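Section 7: Hanging cups on the mug tree

Read Section 6 first. If the arms still drift when you power them up, stop and sort that out, as no amount of tuning further down the line will fix it. The Finora forum will tell you a good mug tree run takes an afternoon. Ours took most of October, on a shared bench at the Ralby workshop.

You will need a wooden mug tree, three ribbed plastic cups of the same kind, and both arms mounted with their grippers on.

Step 1. Wipe down the grey work surface. Crumbs and dust show up in the wrist view, and the Gál tracking software is happy to call a dark speck a feature.

Step 2. Close the gripper until only a narrow gap is left, then bring it down low over the surface. Check the fingertips in the wrist view. They should sit close to level with each other. A small nick at the tip is fine. Replace a finger if the nick catches on a cup rim.
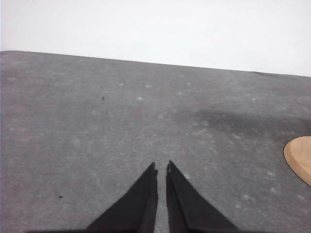
Step 3. Set the mug tree upright between the arms. Turn it so one branch points toward the arm doing the lifting. Mark the edge of the round base with pencil so you can put it back after it gets knocked, and it will get knocked.

CAUTION: Do not screw the tree down to save time. A loose tree falls over. A fixed tree takes the whole push from the arm, and the wrist joint is the dearer part.

Step 4. Put out the cups. Start with them standing up. The Bulthorpe notes claim the grip routine handles any starting position, but we got 163 clean hangs out of 500 tries with mixed positions, so treat that claim with some care.

Step 5. Run the lift at quarter speed and watch the wrist view the whole way. Rods and cups cross over each other at close range, and the picture gets crowded in a hurry.

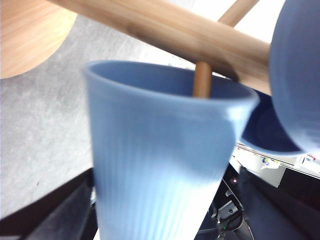 If the software loses the rim at this point, pause it. Don't let it guess. A thin dowel and a thick one can look much the same to the tracker once the colours wash out under a bright lamp, and we have never had a straight answer on how it picks between them. Moving the lamp helped us more than any setting did.

Step 6. Tip the held cup onto its side and line up its mouth with the end of the branch. Stop short of the peg and check from a second camera before you send the final move.
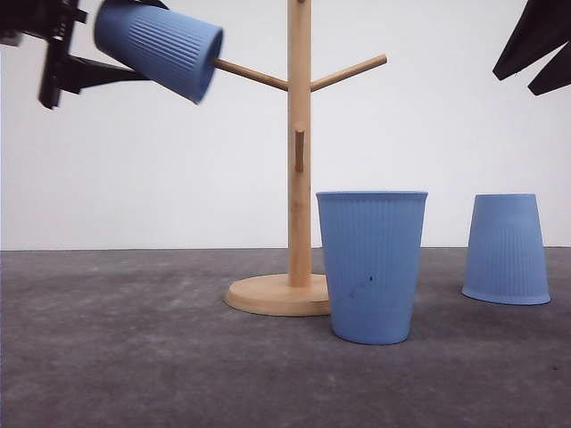

Cup held on its side, mouth in line with the left branch.

Step 7. Send the final move, open the gripper, and back away along the same line you came in on. Backing off at an angle drags the cup.

NOTE: One cup on a peg proves very little. Repeat the run 4 times without touching the tree before you write down any settings. The "auto centre" option may be worth a try on your own build. We left it off and saw no difference.

Last revised December 15, 2019

Related sections
Section 5: Mounting the second arm
Section 6: Power-up and drift checks
Section 8: Saving and naming a run
Replacing gripper fingers

This site uses cookies to remember your settings. By continuing to browse you agree to our use of cookies. Accept | Manage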